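Jeststead Family Records, release 7
README and data card
Last edited May 28, 2018

What you are downloading

A table of 402 households, put together from parish registers, cemetery transcriptions, probate indexes and letters held by families in and near Clusville. Each row is one household as named in at least one source. Most rows try to link that household to a parent household. Many of those links are guesses, and you should treat them that way until you have looked at the source yourself.

I built this after spending too long with the Brullier compilation, the typed family history that people in the county still pass around as settled fact. It isn't settled. It gives birth years for people whose births were never recorded anywhere I have been able to find, and it runs one line straight through a forty-year hole in the registers without a footnote. Release 7 keeps the Brullier claims in their own column so you can see them, and so you can ignore them.

Files

households.csv, the main table
links.csv, proposed parent and child links, one per row
sources.csv, the source list with short codes
notes.txt, my arguments with myself, unedited

Columns in links.csv

child_id and parent_id: match households.csv.
source_code: where the link comes from. Blank means I lost track, and blank rows will be dropped in the next release.
confidence: A, B or C. See the section on grades.
brullier: yes if the typed history makes the same claim, no if it contradicts it, empty if it is silent.

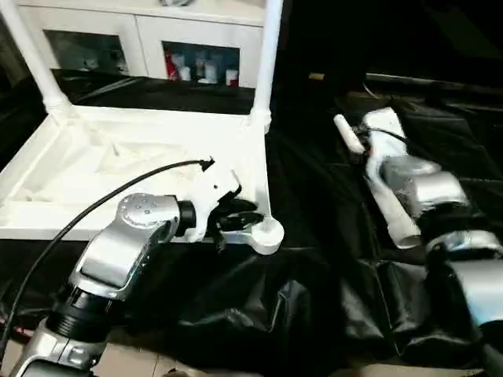
The confidence grades cause more trouble than anything else in the set. An A means 2 sources that were written down separately, neither of them copied from the other. People keep assuming an A is a proven link. A register entry and a gravestone can agree and both be wrong, especially if the same grieving relative supplied the date to both. Think of the arm in the photo, with its gripper stopped just above the corner of the white plastic piece: an A link gets you about that close to a family, and you still have to close the gap with your own reading. A B is one decent source. A C is a family story, or a name that looks right in a place that looks right.

Of the links in this release, 102 are graded C. I nearly left them out. I kept them because other researchers will meet the same stories and ought to know somebody has already gone looking. Please don't load them into an online tree without the grade attached. I have seen it done with release 5, and those links are now being quoted back to me as evidence.

Names

Spelling is as found. The Dubey households appear under up to 7 spellings, and I have not merged them. Two of those spellings may belong to a different family altogether. If you want a merged version you will have to make it yourself and defend it.

Who is missing

Families without land or a church are badly covered. Enslaved people show up in the probate papers mostly by first name and a price, and I have not assigned surnames to anyone on the strength of who claimed to own them. Several published trees for this area do exactly that. I think it is poor work, and it has sent descendants down the wrong line for years. Married women disappear from the registers under a husband's name, so maternal links are thin everywhere.

DNA

None. I get asked. Shared segments can tell you that two living people are related, and after that everyone goes back to the same registers to say how.

Known problems

Households 88 and 91 may be the same people after a move.
The cemetery transcription for the north section was typed from handwriting I could not check.
Dates before the second register book use whatever calendar the clerk felt like using.

Use and corrections

Free to use with the source codes left in. Corrections are welcome if they come with a citation I can look up. "My grandmother always said" goes in notes.txt, graded C.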